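Oksanen puts two-armed bench to work on returned goods at Clatik

PRESS RELEASE
5/28/24
For immediate release

Oksanen, which handles returned sports and household goods for online shops, has started using a two-armed robot bench at its Clatik site. The bench was supplied by Dotine and runs on Dotine's Calis software. It takes over part of the first handling of returns, the stage at which items are laid out, turned over and set down again so that a member of staff can decide what happens to them next.

All 36 people in the returns team at Clatik are keeping their jobs and their present pay grades. Their hours do not change either. What changes is how the day is divided up, and both companies have agreed to publish the details here so that customers and job applicants can read the same account that staff were given.

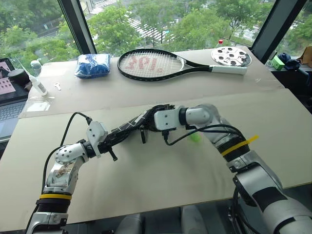

The two arms at work over the Clatik bench, with a tennis racket lying along the back of the table.

Until April, every returned item at Clatik was handled by one person from start to finish. That person picked it up, looked at both sides, checked any pockets or fastenings, typed in a grade and put the item away. On a normal shift this meant standing at the same table for most of the day and making the same reaching movement again and again. Sore shoulders and wrists were the most common complaint in the team's own health survey, and the reason Oksanen first contacted Dotine.

Under the new arrangement, Calis moves the item and the person grades it. The grader works at a screen nearby, seated or standing, and can ask for an item to be turned, brought closer or put to one side. Grades are still entered by hand. Calis does not decide whether something is fit to be sold again, and the contract between the two companies says that it will not be asked to do so during the first year.

Soft goods have been the slow part of the project. A box or a bottle keeps its shape when it is gripped. A bag, a cover or a length of cloth does not, and it may arrive folded, twisted or half open. Dotine's engineers have spent most of their time at Clatik on items of this kind, and more of that work is planned for the summer. The list of product types approved for the bench currently stands at 91, and a large share of the recent additions have been pouches and small bags.

Each new product type goes through the same steps. A grader chooses the item and shows how it is normally handled. The handling is then set up on the bench and tried with the item placed in different positions. The grader who brought the item signs it off, or sends it back with notes. Several types have been sent back more than once, including a folding umbrella that was finally left off the list and is still handled at the ordinary tables. 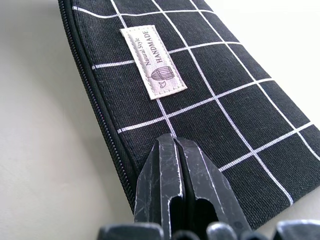
Words: Dotine Press Office, Clatik

Labels and fastenings get particular attention. Buyers who send back a handmade pouch expect it to be treated as carefully as they would treat it themselves, and a zip that has been pulled the wrong way can turn a good return into a write-off. Graders asked for small cameras at the wrists as well as the wider view over the table, so that they could look at stitching and printed labels without leaving their seats. The close view is now the one most of them keep open on the main part of the screen.

The team also asked for a slower setting. Calis was delivered with one working speed for all approved goods, which some graders found hard to follow on the screen during their first week. There are now 2 settings, and the grader picks between them. Choosing the slower one is not recorded against anyone's targets. Individual hourly targets have been dropped at the bench altogether while the new way of working settles in, and will be discussed again with staff in the autumn.

Training takes place in paid hours. It covers starting and stopping the arms, clearing the table safely, putting an item in front of the cameras and reporting a fault. Nobody is required to train, and anyone who prefers the ordinary tables can stay there. Those who do train rotate, spending half a shift at the bench and the other half on packing, repairs or customer queries. Oksanen brought in the rotation after early users said that a whole shift of watching a screen was tiring in a different way.

There have been some drawbacks. The bench takes up floor space by the windows that was used for sorting, and the packing area has had to move further from the lift. Strong sunlight in the morning made shiny wrapping difficult for the cameras to read, and the lighting and blinds are still being adjusted. On mixed deliveries the ordinary tables are often quicker, and shift leaders have been told to use them whenever that is the case.
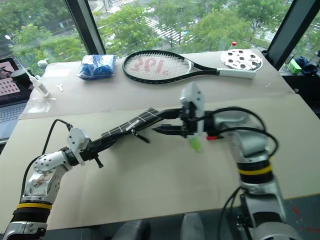
Sports equipment makes up a growing part of what comes through Clatik, and long items need more room than the first table allowed. The present tabletop is larger and has a plain, pale surface, chosen by the graders from samples. Long-handled goods can be laid across it and picked up at either end, or passed from one side to the other. Smaller things that come back in the same parcel, such as caps, keys and bags of spare parts, can be kept next to the main item until the grader has matched them to the order.

Staff meetings on the bench will carry on once a month. Notes from them are put up in the break room and sent to Dotine, which has agreed to answer each point in writing before the next meeting. Requests still open at the time of this release include a quieter stop signal, a second chair at the grading screen and a simpler way to mark an item as needing repair.

Oksanen has not ordered any further benches. A decision on whether to install one at another site will be taken after the first full year at Clatik, when the health survey is repeated and the results can be set beside the earlier ones. Both sets of results will be shared with staff before they are shared with anyone else.

About Oksanen
Oksanen receives, checks, repairs and resells returned goods on behalf of online shops. Its returns site is in Clatik.

About Dotine
Dotine builds and supports robot benches for workplaces that handle mixed goods. Calis is its software for two-armed handling.

Press enquiries
Please contact the Dotine Press Office. Visits to the Clatik site can be arranged on weekday afternoons by agreement with Oksanen. Visitors should wear flat, closed shoes and sign in at the ground floor desk.

Ends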